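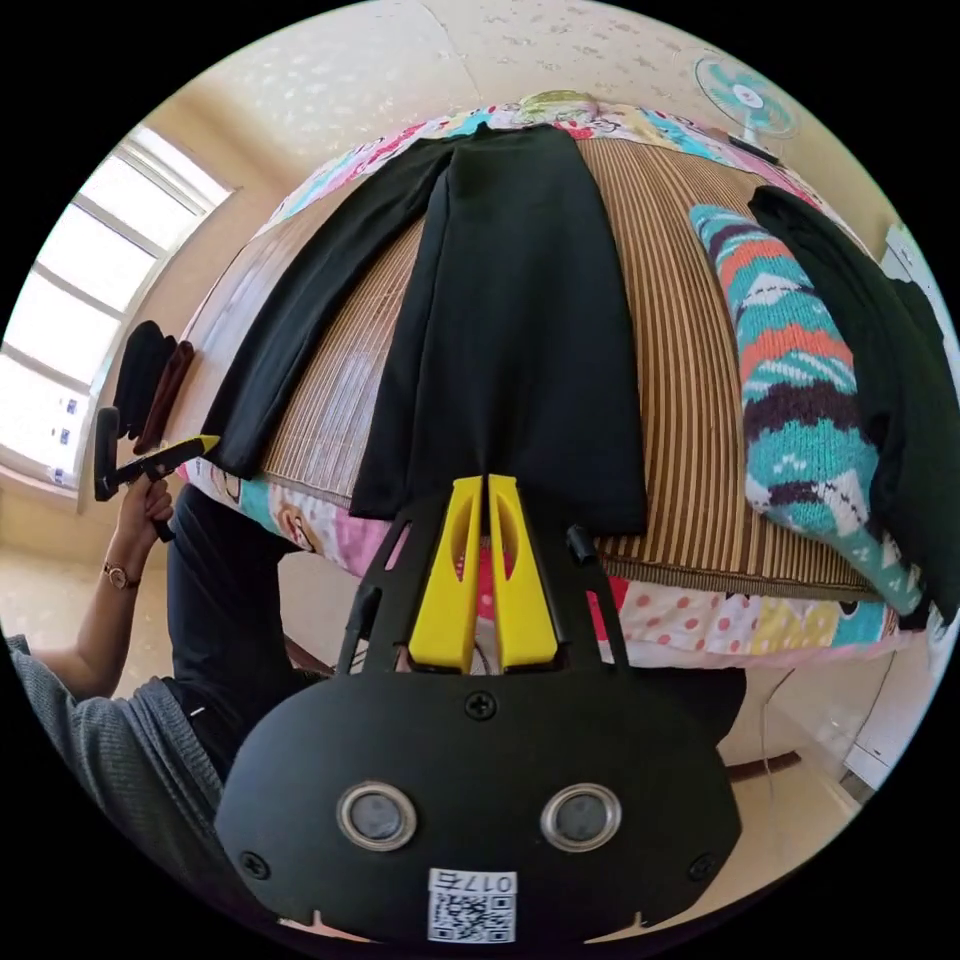 *Liam Rudd – carnet, octobre, 23 h 40*

Troisième soir de suite que je relis la brochure de Fleltorance et je ne comprends toujours pas ce qu'on nous vend. Une « méthode de sommeil ». Quatorze nuits, un cahier à remplir, une tisane, et au bout on dormirait comme à dix ans. À dix ans je dormais mal, mais passons.

Rebelo y croit dur comme fer. Elle a payé les 111 euros sans broncher et m'a inscrit avec elle, pour que je cesse de me plaindre au petit déjeuner. J'ai dit oui par fatigue, ce qui devrait être interdit, comme signer un bail après minuit.

Nuit une : couché à 22 h 30, endormi je ne sais quand, réveillé par la chasse d'eau des voisins. Nuit deux : pareil, sans la chasse d'eau. Le cahier demande de noter la « qualité ressentie » sur dix. J'ai mis cinq les deux fois. Rebelo a mis huit, puis neuf. Je l'ai entendue se lever à trois heures pour manger du fromage, mais je ne suis pas là pour auditer les gens.

Ce qui m'agace, c'est le chiffre. « 2 000 dormeurs convaincus », page deux. Convaincus de quoi ? Interrogés par qui, au bout de combien de temps ? J'ai écrit pour demander. Réponse très aimable d'une certaine Orard, du service clientèle, qui me souhaite « des nuits à mon rythme » et ne répond à rien. J'ai gardé le message.

Il y a aussi tout un chapitre sur la literie. Pas de matelas trop mou, pas de drap synthétique, et surtout une natte en fibres naturelles sous le corps, qui « régulerait les échanges ». Les échanges de quoi, on ne sait pas. Je veux bien admettre qu'une natte tressée soit agréable en été, posée sur le drap, quand on colle à tout. De là à m'en faire acheter une en octobre, avec le chauffage qui ne marche qu'à moitié, non. La leur s'appelle Kalau, elle coûte plus cher que mon sommier.
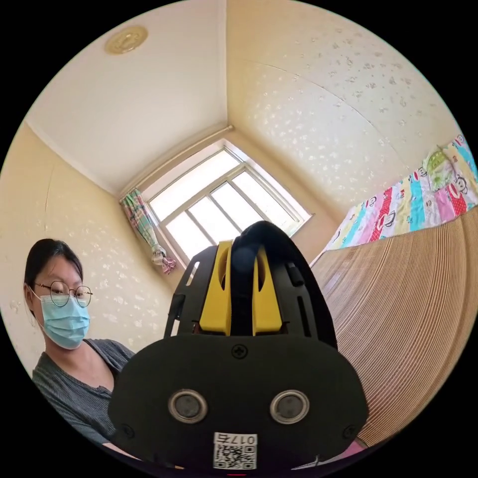

Relu ce soir le passage sur la respiration, le seul qui ne m'ait pas fait lever les yeux au ciel. Inspirer sur quatre temps, retenir, souffler sur six. Je l'ai essayé dans le bus et j'ai failli rater mon arrêt, ce qui plaide plutôt en sa faveur. Au bureau, rhume oblige, j'ai eu tout l'après-midi un masque chirurgical bleu clair sur le nez, avec les élastiques derrière les oreilles, et là, souffler sur six temps revient à s'embuer les lunettes. Pas un mot là-dessus dans le cahier, qui compte pourtant 40 pages dont une entière sur la couleur des rideaux.

La tisane, elle, sent le foin. J'en ai bu deux tasses et j'ai surtout dû me relever.

Rebelo dort déjà. Je l'entends d'ici, porte fermée, et il faut reconnaître que ça ressemble à du vrai sommeil. Elle dormait aussi bien avant, à mon avis, mais elle soutient que non.

Nuit trois. J'écris cinq d'avance dans la case et j'éteins.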